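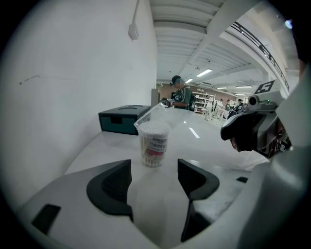 To: Facilities and Supplies list
From: Jussara Bezerra, Stores and Consumables
Date: Apr 14, 2008
Subject: Re: Cotton swabs and lidded containers, shared rooms

Dear colleagues,

Thank you to those who responded to the January circular on consumables in shared rooms. I am replying to the list as a whole, as several of the questions put to me privately were the same. The message from the Sutanto building is quoted in part, with the writer's agreement.

> We have been asked to keep swabs on the table and also to keep
> the table clear. Our staff would like to know which of these
> instructions takes precedence. We would also like to know whether
> swabs are to be decanted into the Flodex jars supplied last year,
> or left in the cups in which they are sold. The jars are heavy and
> the stoppers are awkward to remove with one hand. Finally, could
> someone confirm that the tissue boxes are still the responsibility
> of each room?

I will take these in order.

The instruction to keep tables clear applies to personal belongings, paperwork and food. It was not intended to cover consumables in current use. One open cup of cotton swabs may remain on the table in each room. Unopened cups are to be kept in the cupboard and not stacked on the table or the window sill.

On the second question, swabs may stay in the cups in which they are sold, provided the cup is clear plastic and has an attached lid. The hinged type is preferred. Loose lids have a habit of migrating to the sink area and we have replaced a good many of them. The lid should be closed when the swabs are not being used, including over the lunch period. Printed labels may be left in place whatever the language, but if the label does not give the contents in English, please add a plain adhesive label to the side of the cup. It should not cover the original printing.

The colour of the stems is of no significance. I mention it because two rooms had begun sorting pink from white on the understanding that one was for cleaning and the other for personal care. No such distinction exists in our ordering, and both are drawn from the same stock line.

The Flodex jars may be returned to Stores. Please wash and dry them first. They will be reissued to the Clellico rooms, where they are wanted for cotton wool. Of the 60 jars issued, 17 have come back so far.

With respect to the last question, storage boxes with a slotted top remain the responsibility of the room in which they are kept. They should stand at the back of the table, against the wall, so that the working area in front is free. Please do not use them for used swabs. Used swabs go into the lined pedal bin and the liner is changed at the end of each day.

A further point was raised by the Bavurus annex concerning glossy white tabletops, which show every mark under the overhead lights. The neutral cleaner in the blue catalogue is suitable. Abrasive cream is not, and any room still holding it should send it back with the jars. Scuffs on walls are a matter for Maintenance and should be reported on the usual form, with the room number and the height of the mark from the floor. Staff are asked not to attempt touch-ups themselves, as the paint held in Stores does not match all rooms.

Orders for the coming quarter should quote stock line 218 for cotton swabs. The maximum is 4 cups per room per order. Rooms with a demonstrated need for more should write to me directly and copy their supervisor.

A revised version of the consumables sheet will be sent to this list once the changes have been approved. Until then, the January circular stands, as amended by this message.

Regards,

Jussara Bezerra
Stores and Consumables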